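Support > Kitchen Water Systems > Setup
Last updated: June

Velau Countertop Water Filter - Section 4: Installing and Flushing the Cartridge

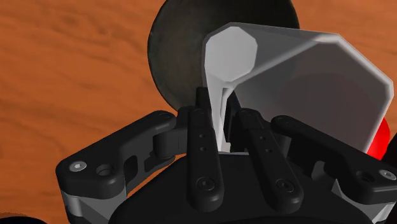 4.1 Before you start

The Velau is supplied with one Moltevine cartridge, sealed in foil. Leave the foil closed until step 3 of section 4.2. A cartridge that has been open to the air for more than 2 days before installation must be flushed twice.

The unit connects to the cold line only. Inlet water must be between 40 and 100 °F. If the building has a softener, connect the filter upstream of it where the plumbing allows.

CAUTION: Do not connect the filter to a hot water line or to a pull-out spray faucet. Pressure spikes from a spray head can unseat the cartridge and cause a leak at the collar.

4.2 Installing the cartridge

1. Close the diverter valve by turning the lever to OFF. Open the faucet for a few seconds to confirm that no water reaches the unit.

2. Turn the housing cap counterclockwise until it stops, then lift it straight up. The cap is tight on new units. Use the cap wrench, not pliers.

3. Cut the foil along the printed line and remove the cartridge. Take off both end plugs. The lower plug is clear and easy to miss.

4. Check that the two O-rings on the cartridge neck are seated in their grooves. Wet them with tap water. Do not use petroleum jelly or cooking oil.

5. Lower the cartridge into the housing with the arrow pointing down. Press and turn clockwise a quarter turn until it clicks.

6. Replace the cap and hand-tighten. The mark on the cap should line up with the mark on the housing or pass it slightly. If it stops short, remove the cap and check the large gasket for twists.

NOTE: Housings made for the older Zoton cartridge have a shallower collar. A Moltevine cartridge will drop into them but will not lock. Fit the Ñahui adapter ring first (sold separately).

4.3 First flush

1. Place a container under the spout. It should hold at least 1000 mL.

2. Turn the diverter lever to ON and open the cold faucet halfway. Water starts to flow from the spout once the housing has filled.

3. Let the water run until 3000 mL has passed through. Empty the container as needed. The first water is gray or cloudy with carbon dust - this is normal for a new cartridge and does not stain.

4. Close the faucet and wait 4 minutes. Look for drips at the cap, the collar and both hose fittings.

5. Open the faucet again and run a further 1000 mL. The water should now be clear. Fine white bubbles are trapped air and will clear over the first days of use.

6. Discard all flush water. It can be used on houseplants but should not be used for drinking, cooking or fish tanks.

CAUTION: If water appears at the cap during step 4, turn the lever to OFF before loosening anything. The housing holds pressure for a short time after the faucet is closed.

4.4 Resetting the counter

The display counts down from 3000 liters on a new cartridge. After each replacement, hold the RESET button for 4 seconds until the display blinks, then release it. If the button is released early, the old count is kept.

The counter does not run while the lever is OFF. Removing the battery for more than a few minutes clears the count, so write down the reading before changing the battery.

4.5 If the flow is slow

- Check that the lever is fully at ON. A partly open valve also causes a whistling sound.
- Check the hoses for kinks behind the unit.
- Remove and rinse the inlet screen (see section 6.2).
- If flow is still slow after the screen is cleaned, replace the cartridge - even when the counter shows capacity remaining. Sediment in the supply can block a cartridge early.

For seasonal storage and draining, go to section 5.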